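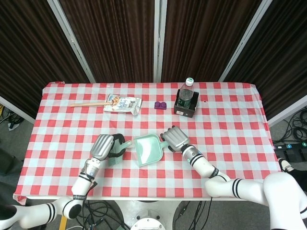 Figure 6.1 Checkered cloth on a rectangular table.

Chapter 6. Woven Patterns

A check is made by crossing colored stripes in the warp with colored stripes in the weft. Where like colors cross, the square is solid; where they differ, the eye blends them into a middle shade. Section 3 covers thread counts.
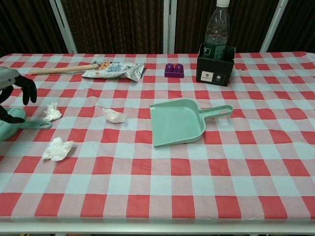
Figure 6.2 Checks in red, white and pale blue.

The Kallitz draft on page 142 repeats every six ends. Uneven beating stretches the squares lengthwise.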